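We finally started to plan the budget for our second gripper at Kerkomeo. I will write here what we learned, maybe it helps other small labs.

First point: the price of the gripper is the small part. Cables, spare fingertips, the mount for the wrist camera, shipping. In our sheet from last year these lines were empty, and we paid for it in May.

Taner Ateş asked for quotes from two sellers, Brumley and Wekow. Brumley answered after 11 days, Wekow the next morning. But the Wekow quote had no fingertips in it – please read the small lines.

Fingertips are the thing we use up. We now plan 80 dollars per month only for them. I wanted to write 100, Taner did not agree, so we will see who is right.

For test objects we do not buy the expensive sets. Wooden alphabet blocks from a toy store are good enough for us, and the printed letters and numbers help when you check the camera angle.

One question for people who did this before: do you put repair in the same budget as new equipment, or separate? Our office wants one number. I prefer two, but I could not explain it well in the meeting.

The order must go out before summer. If you have used the longer fingers from Wekow, please write me – I am still not sure about them.
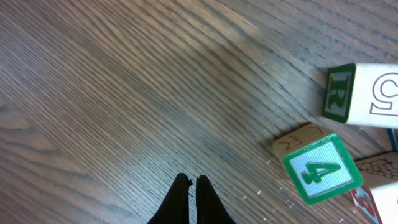
Black fingertips nearly closed, blocks still off to the right.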